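Porte ouverte chez Plonero : conseils à retenir pour l'atelier et le plan de travail

Rubrique Atelier

La société Plonero ouvrait son local de démonstration en octobre. La visite comprenait 2 postes, l'un consacré aux objets fins (stylos, baguettes, manches de pinceau), l'autre au rangement de tiroirs. Le premier intéresse directement ceux qui travaillent sur un plan en pierre polie, et les points suivants en sont tirés.

Préhension. Un objet cylindrique se saisit près de son centre de gravité lorsqu'il doit être déplacé à l'horizontale, près de la pointe lorsqu'il doit être tenu à la verticale au-dessus d'un repère. Les doigts parallèles serrent selon deux lignes de contact seulement. Sur un corps métallique lisse, l'effort de serrage se règle par paliers, en partant du plus faible. Même règle pour un étau d'établi : mordaches propres, serrage progressif, arrêt dès que la pièce ne tourne plus sous la main.

Simulation. Chaque séquence est d'abord jouée à l'écran. L'opérateur lance 500 essais en faisant varier la position de départ de l'objet, puis relève les cas de glissement. Le logiciel, nommé Kikero, classe ces cas par angle d'approche.

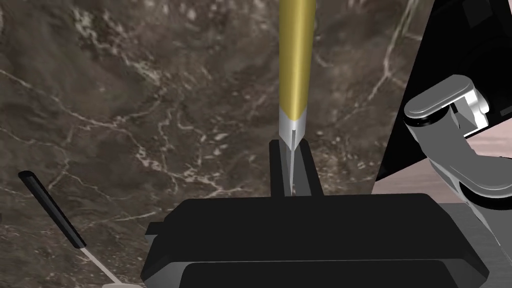

Les angles retenus sont ensuite reportés sur la machine réelle, à vitesse réduite. À l'établi, l'équivalent est le passage à blanc : outil débranché, pièce en place, geste complet de bout en bout.

Surface. Le marbre poli renvoie la lumière et ses veines gênent le repérage des petits objets – pour l'œil comme pour une caméra. Un éclairage diffus, placé de côté, donne de meilleurs résultats qu'un spot vertical. Prévoir un tapis mat pour la visserie. Nettoyage au savon neutre, sans vinaigre ni détartrant.

Entretien des plumes. Une plume métallique ne se pince jamais à l'outil. Rincer à l'eau tiède, sécher sur un chiffon non pelucheux, ranger pointe en haut. Le démonstrateur utilisait les chiffons Flastier ; un vieux drap de coton convient aussi.

Rangement. Au second poste, les bacs Boyer étaient disposés en 4 rangées, les objets longs toujours orientés dans le même sens. Cette disposition se transpose sans matériel particulier dans un tiroir de cuisine, avec des séparateurs réglables.

Durée de la visite : 2 heures, questions comprises. Chaussures fermées demandées à l'entrée.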